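Handling and Care of Household Cloths
Speaker notes, staff training day, Vesetcombe
May 28, 2024
Speaker: Raquel Sampaio, Linen Services

Opening

Good morning, and thank you for attending. My name is Raquel Sampaio and I am responsible for linen services across the Vesetcombe residential houses. My colleague Drahomíra Paulík, who prepared the written guidance, will take questions at the end of the session.

The subject this morning is the everyday cloth: hand towels, bath towels, washcloths and the light knitted cloths used in kitchens and bathrooms. The houses hold 3,000 such items between them. In the last stock year 472 were withdrawn before the end of their expected life. The purpose of this talk is to consider how they are picked up, folded and put away, as it is in those few moments that a good deal of avoidable damage occurs.

(Pause. Check that everyone has the printed sheet.)

Part one: knowing the cloth

Staff should be able to tell a woven cloth from a knitted one by looking at it. A woven towel keeps its shape when lifted by one end. A knitted cloth does not. It stretches under its own weight, the loops open, and the edge begins to work free. Once the edge has started to go, ordinary washing will make it worse.

The knitted cloths require the most care, and they are also the ones most often treated as rags. Please ask staff to look closely at the loops along the edge whenever a cloth of this kind is in the hand. 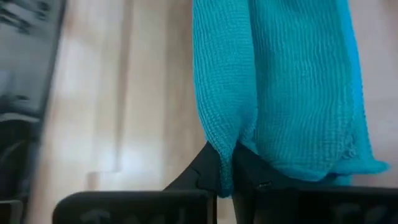
Slide 2. Knitted cloth, turquoise, hanging vertically from the top. Note the uneven loops at the edge on the right.

Points to make while the slide is showing:

An open mesh catches on rings, zips, basket handles and rough worktops. Staff should remove rings before sorting.

A cloth that is gathered tightly should be opened out again by hand before it is folded. It should not be shaken hard or snapped in the air.

A frayed edge is to be reported, using the repair slip. Loose loops must not be pulled or trimmed. The sewing room can close an edge in a few minutes if the cloth arrives in time, and cannot do so once a row has run.

(If asked about pegs: wooden or plastic are both acceptable. The peg should take a generous fold of the cloth and never the last row of loops.)

Part two: sorting before folding

Sorting is done on a clear, clean surface at a comfortable height. Towels are sorted first by type and then by colour. Knitted cloths are kept out of the towel pile altogether, and are not to be placed beneath it. The weight of a stack of bath towels will flatten the mesh and leave creases that are difficult to remove.

The Treldale house introduced a separate shelf for knitted cloths in September, and the house manager reports fewer repair slips from that time. I would ask the other houses to consider the same arrangement. It requires no purchase, only a label and agreement among the staff on duty.

A word on colour. Strong shades should be washed apart from pale ones for the first 4 washes. The Lukáč towels supplied to us are sold as colourfast, and the supplier's advice is nevertheless to follow this rule. The same applies to the Senar range. Please do not rely on memory for the number of washes; use the tally on the inside of the cupboard door.

Part three: folding

(Demonstrate at the front table. Invite one member of the audience to assist.)

The house fold for towels is in thirds along the length, then in half, then in half again. The front fold faces outwards on the shelf so that a towel may be drawn out without disturbing its neighbours. Edges should meet, but there is no need to press the towel flat with the forearm. A towel with some air in it dries more evenly if any damp remains.
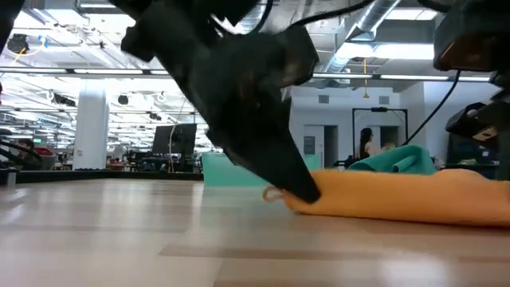

Hanging loops deserve particular mention. A loop is sewn to bear the weight of one towel on one hook. It is not a handle, and a towel should not be dragged from a pile by it. When folding, bring the loop to the outside where it can be found, and check that the stitching is sound at both ends. A towel with a broken loop remains in use but goes to the sewing room at the next collection.

Knitted cloths are folded once only and laid flat. They are not rolled.

Where time is short, staff may leave cloths unfolded in a clean pile until the next shift. This is preferable to a hurried fold, provided that the pile is dry and has been sorted.

Part four: arrangements for the houses

Each house is asked to name one person to receive repair slips and to check the cupboard tally. Names should reach Drahomíra Paulík in writing. Replacement stock will continue to be issued on the present form, and a cloth must be returned for each one requested.

(Hand over to Drahomíra for questions. Collect attendance sheets at the door.)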